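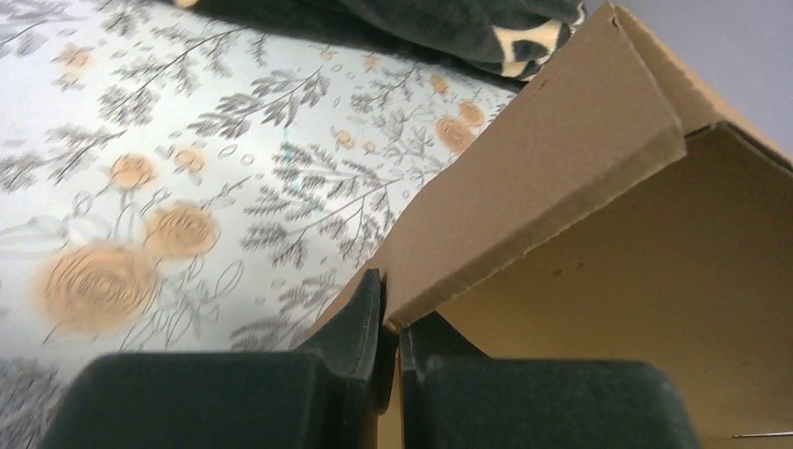

厂区通讯 七月号
折盖工位双臂单元:试运行情况与岗位调整

斯康德科姆(Skondcombe)包装车间的双臂单元Ikonen从本月起由调试转入试运行,承担纸箱折盖和合盖两道工序。本文说明单元目前能做什么、不能做什么,以及包装线各岗位的职责有哪些变动。文中数据取自Zuvari工单系统和班组手写记录,两者不一致时以手写记录为准,原因见后文“记录”一节。

一、工序范围

原来的折盖岗位由一名操作员完成全部动作:取箱、压翻盖、沿压痕折到位、合盖、推入封箱机。单元上线后,取箱和推入封箱机仍由人工完成,中间的压、折、合由双臂执行。装入内容物和核对装箱单在上游岗位完成,本次没有改动。

单元目前只接收单瓦楞棕色纸箱,无印刷面。覆膜箱、彩印箱和带提手的箱子一律走人工台。覆膜箱表面反光,腕部相机对翻盖边缘的判断不稳定,调试阶段试过几次,夹指停在离边缘较远的位置不再前进,需要人工复位。供应商Ustar答复说这一项会在后续版本处理,没有给出时间。在收到正式通知之前,请不要自行把覆膜箱放到单元里试。

试运行期间单元共处理纸箱869只,其中44只由操作员接手完成。接手的情形分三类:翻盖回弹、夹取位置偏移、程序超时。翻盖回弹占多数,集中在压痕偏浅的一个批次上,这个批次已经退回仓库复检。夹取位置偏移多发生在班次开始后的第一段时间,目前怀疑与上一班结束时没有执行归位有关,还没有验证。程序超时的几次都能在日志中找到对应记录,其余两类有一部分只有手写记录。

需要说明的是,869只这个数不包括调试阶段用的试验箱,也不包括在单元内放置后因规格不符又取出的箱子。后一种情况在Zuvari里会生成工单号,但没有完工时间,统计时已经剔除。

二、动作过程

操作员把箱子放到工作面中部后退出隔离区,按下确认键,左右两臂从两侧进入。箱子不要求摆正,有一定偏角时程序可以自行补偿,偏角过大时会提示重新摆放。左臂通常先靠近箱体一侧起稳定作用,右臂处理翻盖。两臂的分工由程序根据箱体朝向决定,有时会反过来,这属于正常现象,不需要上报。

翻盖的处理分三步。夹指先移动到翻盖外缘附近,停顿一次,由腕部相机确认边缘位置;然后夹指尖贴近翻盖,沿压痕方向推压;最后在折痕处再压一次,减少回弹。第二步和第三步之间有短暂停顿,旁观时容易误认为程序卡住。请等待状态灯变化后再判断。

瓦楞层在翻盖切口处是外露的,边缘受潮后会变软,夹指推压时可能压塌。仓库已经同意把待用纸箱移到离装卸门较远的货架上。班组如果发现切口边缘起毛或分层,请直接换箱,换下的箱子放入待检区,不必走异常流程。

合盖完成后,顶面应当平整,前缘与侧板之间允许留有缝隙,后面的封箱机会压紧。缝隙是否超限由操作员用目视加塞规判断,单元本身不做这项检查。质量组考虑过把检查也交给相机完成,比较之后暂时没有采用:前缘缝隙在俯视角度下只表现为一条暗线,宽度和深度难以区分,误判率高于人工。

三、岗位变动

折盖岗位的名称改为“单元看护”,工资级别不变。变动最大的是动作构成。以前一名操作员整个班次重复同一组手部动作,现在的主要工作是上料、下料、观察、接手和记录。工效评估由Iida Manninen负责,她所在的工艺组跟了两个完整班次,逐项记录了动作类别和持续时间。评估的结论可以概括为两点:手指和腕部的重复用力明显减少,站立等待的时间明显增加。

第二点在评估之前没有被充分考虑。看护岗位的操作员在单元动作期间不能离开,也不能做需要低头的工作,于是长时间站立不动。有几位操作员反映小腿和腰部的不适比以前重。工艺组已经在看护位置加了站立垫和一把高脚凳,坐姿下视线仍能覆盖整个工作面。高脚凳是固定高度的,对身高较矮的同事不合适,可调节的型号已经申请,到货前可以与相邻工位借用。

Manninen在评估报告中写道:“看护工作的难点是注意力的分配。大部分时间什么都不发生,发生的时候要求在几秒内作出判断。这种负荷用原来的动作计数表测不出来。”报告建议把连续看护时间缩短,与上游装箱岗位轮换。轮换方案从本月起执行,每班轮换两次,由班长安排,原则上不在换班交接时段轮换。

人员数量方面,包装线总人数没有减少。原折盖岗位的9名操作员全部完成了看护培训,其中一部分人调到人工台处理单元不能接收的箱型。人工台的箱型种类因此变得比较集中,覆膜箱、彩印箱、提手箱都在那里,平均单箱耗时高于从前。计件口径如果不调整,人工台的产出看上去会下降。生产计划组已经确认,在试运行期间人工台按工时计算,不与单元上线前的产出作比较。这一条请各班长转告到人,上周交接会上仍有人按旧口径排名。

年终评定如何处理看护岗位,目前没有结论。现行评定表里有“单位时间产出”一栏,对看护岗位没有意义,因为节拍由程序决定。人事部门提出用“接手处理的及时性”代替,工艺组不同意,认为这会鼓励过早接手。双方会在下一季度之前交换一次书面意见。

四、接手与复位

接手流程与培训材料第一版有出入,以本文为准。

状态灯变为黄色时,单元已经暂停,但两臂仍保持位置,关节处于上电状态。此时不要进入隔离区。先按暂停确认键,等两臂退到待机位置,再取箱。如果夹指仍与纸箱接触,两臂不会自动退回,需要在面板上选择“松开并退回”。这个选项在当前版本中位于第二页菜单,已要求Ustar移到首页。

状态灯变为红色时,按急停,通知班长。急停后由受过复位培训的人员恢复,看护人员不要自行恢复。目前每班至少有一名受过复位培训的人员在岗,名单贴在面板侧面。

接手后的箱子在人工台完成合盖,不要放回单元重试。调试阶段曾经允许重试,结果是同一只箱子的翻盖被反复折压,压痕处出现裂纹。现在系统会记住工单号,重新扫描时提示拒收,但如果用手工输入,提示可能不出现。

还有一点是关于催促的。封箱机排空时线尾会亮灯,按照原来的习惯,折盖岗位看到灯亮会加快动作。单元的速度不能由看护人员调节,灯亮时也不需要提前接手。下游同事看到线尾灯亮,请先看单元的状态灯,绿色时说明正在正常动作。

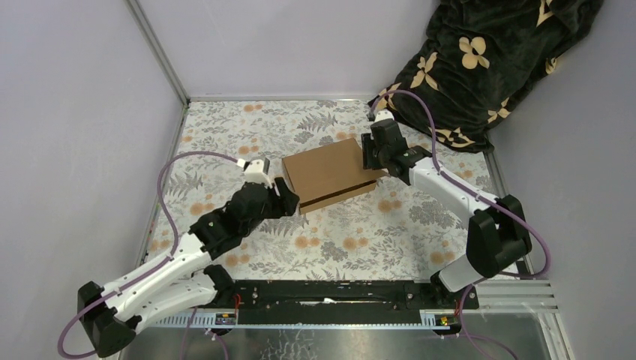
五、线缆与日常点检

两臂的紫色线缆沿臂杆外侧走线,在肘关节处绕出一段余量,供关节转动时伸缩。点检时主要看这段余量:两臂完全伸展时线缆不应绷紧,收回时不应刮到工作面上的物品或侧面隔板。余量过大同样有问题,线圈下垂后有可能落入另一臂的运动范围。调整线缆固定点由维修组完成,看护人员发现异常只需记录并通知。

点检频次为每班一次,在班次开始、单元上电之前进行。点检项目除线缆外,还包括夹指表面有无纸屑堆积、腕部紧固件有无松动、工作面覆盖物有无移位。纸屑用干刷清理,不要用压缩空气。压缩空气会把碎屑吹进关节外壳的接缝,维修组在拆检时已经见到过一次。

夹指属于易损件。维修计划暂定每处理约3000只箱更换一次,这个数取自Ustar的建议值,本厂的纸板较粗,实际磨损可能更快。维修组会在每次点检时测量指尖厚度,等积累到足够的数据后再修订更换周期。旧夹指请不要丢弃,统一交回维修间编号存放。

前横梁上沿的漆面有磨损,不影响使用。上料时请把箱子抬过横梁再放下,不要在横梁上拖动。横梁附近有接线,衣袖和手套不要碰到。戴宽口手套的同事请换成收口的那一种,领用时注明“单元看护”,仓库会按这个用途发放。

工作面上的花纹覆盖布每周换洗一次,换布由早班完成。铺好后抚平,四周不得压住导轨。换布后第一只箱子请用试验箱运行,确认腕部相机能正常识别翻盖边缘后再投入正式工单。试验箱放在单元左侧架子的下层,用过的在侧面画一道竖线,画满五道后报废。

六、记录

试运行中出现过Zuvari与手写记录不一致的情况,原因基本查清。单元在每次动作完成时向Zuvari发送一条完工信号,信号发出的时点是两臂开始退回的时刻。如果翻盖在此之后回弹,系统仍然显示完工,而操作员已经把箱子拿到人工台重做。这样的箱子在系统里算单元完成,在手写记录里算人工接手。

处理办法分两步。近期由操作员在取箱时目视确认翻盖状态,发现回弹的,在面板上补按“接手”,系统会更正归属。补按的时限是取箱后、下一只箱子扫码之前,过了这个时点只能由班长在Zuvari里修改。远期由Ustar把完工信号改到两臂退回并复查之后再发,这要占用一点节拍时间,生产计划组已经同意。

手写记录表在试运行期间继续使用。有同事提出两边都记是重复劳动,意见合理,但在完工信号修正之前,手写表是查回弹的唯一依据。表格已经简化,去掉了温湿度和箱体批次两栏,批次由系统自动带出。填写时接手原因请从三类中选一类,选不出的写“其他”并用一句话说明看到了什么。写“机器不动”这类说明对排查帮助不大,写清当时夹指在翻盖的哪一侧、是否接触到纸板,就足够用了。

腕部相机的影像在单元本机上保存,用于故障分析。有人询问影像是否会用于考勤或个人评定。厂方与员工代表签署的约定已经写明:影像只供工艺组和维修组查看,不得用于个人评定;相机在人员进入隔离区时停止记录;保存期满自动清除。约定全文放在班组看板旁的文件夹里,也可以向人事部门索取。如果有人认为影像的使用超出了这个范围,可以直接找员工代表,不需要先经过班长。

七、节拍与产能

单元的单箱时间比熟练操作员长,这一点在立项时就清楚。立项的依据是重复用力伤害的记录和夜班折盖岗位的缺勤情况,产能只要求不低于封箱机的最低进料需求。目前日班基本满足,夜班在换规格时会出现短时断料。

换规格的耗时主要花在参数调用和首箱确认上。参数按箱型存放在面板里,箱型编号与仓库标签上的编号不是同一套,需要对照表。对照表贴在面板右侧,已有两处更正,请以盖有工艺组印章的版本为准,其余复印件请撤下。工艺组正在与仓库商量统一编号,仓库的标签库存较多,预计要用完现有标签后才能切换。

夜班另有一个具体问题:隔离区三面有浅色隔板,照明从上方照下时,隔板和纸箱内壁的反光会叠在一起,纸箱内壁颜色浅,与翻盖的对比减弱。夜班曾把顶灯关掉一组,识别情况有所改善,但看护位置的照度随之不足。设施组会在看护位置加一盏局部灯,安装之前请保持顶灯全开,不要自行关闭。

八、培训

看护培训由原来的一次课改为两次。第一次讲动作过程、状态灯和接手流程,在培训室进行;第二次在单元旁进行,由学员实际完成上料、下料和接手,教员在场。两次之间至少隔一个班次。已经按旧方案培训过的同事不用重修第一次,但需要补第二次中的“松开并退回”操作,用时不长,可以在班前会后安排。

复位培训单独报名,名额有限,优先安排夜班。内容包括急停后的恢复顺序、手动低速移动两臂、确认工作区内无人无工具、回待机位。考核方式是实操加口述,口述部分要求能说明每一步在确认什么。上一轮有学员能正确操作但说不清顺序的理由,教员要求补考,这个做法会继续沿用。

学员反映培训材料中的用词不统一,同一个部件在不同页上写成“夹指”“夹爪”“手指”。新版统一为:两根活动件称夹指,连同安装座称夹爪,夹爪以上到最后一个关节称腕部。报修时请按这个叫法填写,维修组备件就是按此分类的。

九、遗留事项

以下各项尚未关闭,进展会在后续各期中说明。

覆膜箱识别:等待Ustar的新版本,到货后先用试验箱验证,工艺组主持。

班次初期的夹取偏移:从本期起要求每班结束时执行归位,并在交接表上签字,工艺组对比归位前后的接手数量。

压痕偏浅的纸箱批次:仓库复检中,供箱方已收到通知。复检结果出来之前,该批次不进单元,也不进人工台。

可调高脚凳:采购申请已批,未到货。

完工信号时点:软件修改已列入Ustar的工作单,修改后需要停机半个班次更新,时间由生产计划组确定,提前在看板上公布。

看护岗位评定栏目:人事部门与工艺组意见不一致,见第三节。

夜班局部照明:设施组已量好安装位置,等待灯具。

对本文内容有疑问的,接手流程和点检方面请找当班班长,工效和评估方面请找工艺组Iida Manninen,影像约定方面请找员工代表。工效评估报告的完整版可以在工艺组办公室借阅,附表中操作员的姓名已经隐去。书面意见投入车间入口的信箱,写明班次即可,是否署名自愿。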